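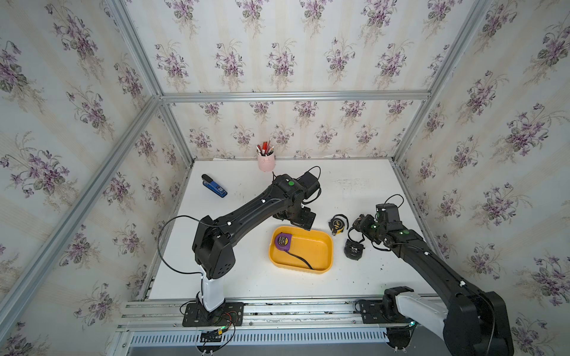 **Bench sorting: changes from February**

The two-arm cell at Hellström takes over the first pass of the returned hand tools and desk supplies in February. Tape measures, staplers and pens are the first item groups. The arms separate items and place them in the tray; inspection and the decision to restock or scrap stay with the returns team.

Staffing on the line remains at 6. Two places at the sorting bench become cell operator positions, filled in rotation so that each person spends one week in three at the cell. Knut Reuter has posted the rotation for the day shift. Training takes five half-days and is paid at the normal rate.

The target is 700 items per shift. During trials the cell stopped about 20 times a shift, mostly on missed grips, and each stop needed an operator to clear the item and restart. Stops are to be logged by item type — the free-text field is no longer used.

Lifting from the inbound cages is not affected. Tyra Sjöberg has asked for the cage height to be reviewed separately, as most reported shoulder strain comes from that step.

Pay grades for the operator positions are still under discussion. Questions on grading go to Fatima Ekwueme, and questions on the cell itself to Wakana Yagi, extension 5.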